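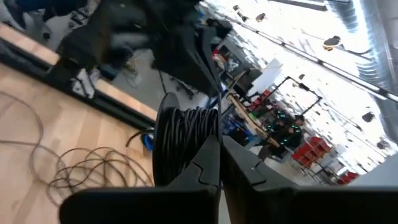 Orange wine from Noscombe - worth the money?

Posted in: Whites, rosés and everything else

tanninhead
Jun 11, 2024
The wine club I belong to is pushing a skin-contact white from Noscombe. 115 quid for a case of six, and the email goes on about "ancient methods" and clay jars. As far as I can tell it's a white grape left on its skins for a couple of weeks, then sold at twice what the same people charge for their ordinary white. Has anyone here had it? I don't mean orange wine in general, I mean this one.

cellar_rat
Had the previous vintage. Smelled of bruised apple and tea, tasted mostly of tea. I didn't hate it. I wouldn't buy six.

plonkanddinner
I like it a lot, for what that's worth. You need food with it, something fatty, and don't serve it straight from the fridge. Half the people who complain about these wines drink them ice cold and then say they're bitter.

tanninhead
I've heard the "you're drinking it wrong" line about every odd wine I've ever been sold. If it only tastes good at one temperature with one kind of dinner, the seller might mention that before taking my money.

plonkanddinner
You wouldn't drink a big red ice cold either.

tanninhead
No, but I wouldn't be charged double for it.

old_Muris_fan
Before this goes round in circles, try the Hilovach. Same idea, longer on the skins, far less fuss on the label. Muris used to make one too and it was the best of the lot, though they've stopped as far as I know.

cellar_rat
Muris was fizzing in the bottle by the time I opened mine. Best of the lot is pushing it.

old_Muris_fan
You had a bad bottle. I went through 2 cases and every one was sound.

cellar_rat
Or I had a normal bottle and you don't mind a bit of fizz. Plenty of people don't. I've given up arguing with anyone who calls a fault "lively".

Kong
On the price. Skin contact does cost a bit more to do. You tie up a tank or a jar for longer, somebody has to push the skins down, and you lose some wine when you press. Does that double the bottle price? I doubt it. The email I got says 300 cases made, and small runs are where most of the extra comes from, along with whatever they think people will pay.

tanninhead
That's what I suspected. And my email says 348 cases, so which is it?

Kong
Different mailing, maybe they found some more. I wouldn't trust either figure much.

plonkanddinner
Or one counts what's kept back for restaurants. It isn't a conspiracy.

tanninhead
Didn't say it was. I said I'd like the same number twice.

lees_is_more
Does it keep? I've got a bottle I was saving until September to have with roast pork.

cellar_rat
It'll last till then. Whether it gets any better is another matter. Mine didn't.

plonkanddinner
Pork is a good shout. Take it out of the fridge an hour before.

tanninhead
Right, I've asked the club if they'll sell me a single bottle. They say cases only. I'll try the Hilovach.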